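Zanholm Community Help › Sport and Clubs › Softball and Rounders

Scoring a game that stops early – do the runs in the unfinished innings count?

Hello all. I've been keeping the scorebook for my daughter's under-14 softball side at Mukcombe since the start of the season, having said yes in a weak moment when the previous scorer moved away. I do enjoy it, far more than I thought I would, but I've come unstuck and I'd be grateful for a bit of help from someone who has done it longer.

We were playing Pretley at home. They batted first. After four full innings we were behind by a single run, then in the fifth they scored twice more in their half, and we had just started ours when the rain came down properly and the umpire called it off. We had one runner on second and one out. The umpire said "that's a game" and shook hands with both coaches, and everybody ran for their cars.

So what do I write down? Do I put the score as it stood when we stopped, or go back to the end of the fourth? And does my runner on second get recorded as left on base, or does she vanish? Their scorer and I have been emailing very politely and we don't agree. I have read the league handbook twice and the bit on rain seems to be written for people who already know the answer.

Asked by Gwilym Pugh
Viewed 381 times

2 answers

Hi Gwilym, and well done for taking on the book, it's a lovely way to watch a game once you stop panicking about it.

The thing to look for in your handbook is the phrase "regulation game". Most leagues set a number of innings after which a match can stand as a result if it has to be stopped, and for the full seven-inning game that is very often five, or four and a half if the home side is already ahead. You weren't ahead, and you hadn't finished your half of the fifth, so on the usual wording you hadn't got there. Plenty of junior leagues play shorter games, though, and set the mark at four innings or even three, and if yours does then your umpire was quite right to call it a game.

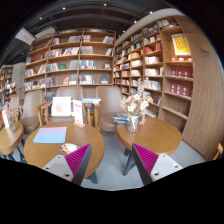
Answer by Toshiko Kamata, Softball and Rounders helper
May 30, 2026

Supposing it does count, the next question is which score. Under a lot of rule sets, if the visitors score in their half and the home side hasn't drawn level or gone in front when play stops, you go back to the last completed inning. That would leave you losing by one instead of three, which is a bit kinder on the girls! Other leagues simply take the score at the moment of stopping, and a few treat it as a suspended game and have you carry on from the same spot another day – same batter, same count, your runner back on second. I once finished a May game in July that way, and two of the players had grown so much I had to check their shirt numbers.

As for your runner, write down everything that happened, in pencil if you're nervous. She reached second and she was there when play ended, so note her as left on base, draw a line under the last batter and write "called, rain" beside it with the time. Whatever the league decides about the result, your page is then a true record and they can work from it. Don't rub anything out.

I'd send a short note to the fixtures secretary with both versions of the score and let them rule on it. It saves you and the Pretley scorer falling out.

Was this helpful? Yes (80) No (2)

Answer by Veikko Suominen

In our league we just replay it if it rains. Ask the umpire, he should have put it on the card.

Comments

Gwilym Pugh: Thank you both so much. Found it at last, under "Weather" and not under "Results" where I'd been looking – we play six innings and four is enough, so it stands, and the score goes back to the end of the fourth. The Pretley scorer had it right and I've written to tell her so. I've left my runner on second in the book.

Vignesh Joseph: Does the same go for rounders? Ours got stopped halfway through the second innings

Toshiko Kamata: Different rules altogether, Vignesh, so do start a new question and I'll have a look when I'm home.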